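Print this page | E-mail this article

6th July
By Dorian Besnard

Rafia Janjua keeps a paper copy of the rules next to her keyboard, and the edges have gone soft. It runs to 46 pages. She wrote most of the middle part, the section on how a grasping test in simulation has to be set up and reported before anyone at Pellum is allowed to quote a result from it, and she talks about it the way other people talk about a garden.

"I love this stuff," she says. "I know how that sounds! But you read a good test procedure and you can feel somebody on the other end who wanted you to get the same answer they did."

Pellum builds software that teaches robot arms to pick things up, and nearly all of the early work is done in a simulator called Caron. Until last December, each of the 5 teams there ran trials its own way. One team would count a grasp as good when the fingers touched the part. Another wanted it lifted. A third wanted it lifted and held, but had never written down for how long.

"We had two people in the same room with the same gripper model and the same part," Janjua says, "and one of them was reporting a number the other one couldn't get anywhere near. They were both careful. They were both right, by their own definition."

So the first rule in her section is the plainest. Say what counts as success, in one sentence, before the first run. For most parts that sentence now reads: lifted clear of the surface and held for three seconds without slipping. If a team wants a different one it can have it, as long as the sentence goes at the top of the report.

The second rule took longer to agree on. Every reported rate has to come from at least 300 runs, with the starting position of the part changed each time, and the seed for every run saved with the results. I asked whether people grumbled about that.

"Oh, they grumbled. It's a lot of disk space, and it's a lot of waiting if your scene is heavy. But then someone from the Trastau office tried to repeat a run from the spring, and it came out the same, down to the last contact. She rang me up just to tell me. That was a great day."

She is just as keen on the dull parts. Friction values have to be listed, even when they are the ones Caron ships with. The weight of the part has to come from a scale, if a real one exists. Failed runs stay in the folder. A run stopped by hand is counted as a failure unless the reason was written down before anyone looked at the replay, and she tells me this one has been argued over more than any other line in the document.

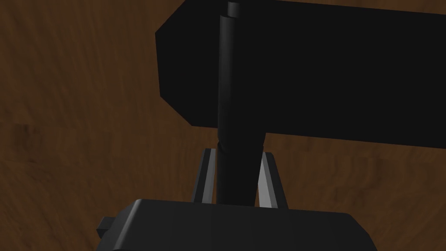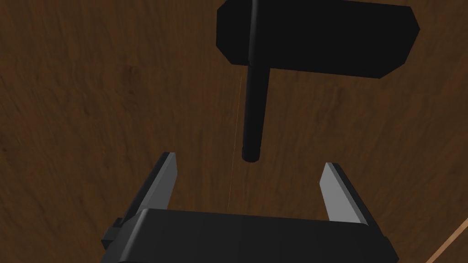

Replays are where Janjua spends most of her own time, and she has strong views on them. A number in a table can hide a bad grasp for months, she says, so the rules ask the reviewer to pull a handful of runs and step through them slowly, forward and back. She wants people looking at how a part sits relative to the fingers. With a black T-shaped piece like this one, a rod with a wide flat head, the reviewer would note whether the rod is down between the two fingers or its tip is still above them, and write that next to the step number. "Two moments can look like almost the same thing if you're tired," she says. "One has the rod between the jaws and one hasn't got there yet. Write down which. Don't write 'grasp OK.' I will send it back."

She does send them back. The reviewer also can't be the person who set up the trial, which in a small team means borrowing someone, and Janjua thinks the borrowing has done more good than any single line in the text. People see how their neighbors work. Two of the teams now share a parts library because of it.

The next version will cover moving from Caron to the real cells at the Drusora site, and she is already collecting complaints for it. What she'd most like is a rule about reporting the gap between the simulated rate and the real one, on the same page, in the same size type.

"Same size type," she says again, and writes it on the cover of her copy.

Contact us | Copyright Trastau. All rights reserved. | Back to top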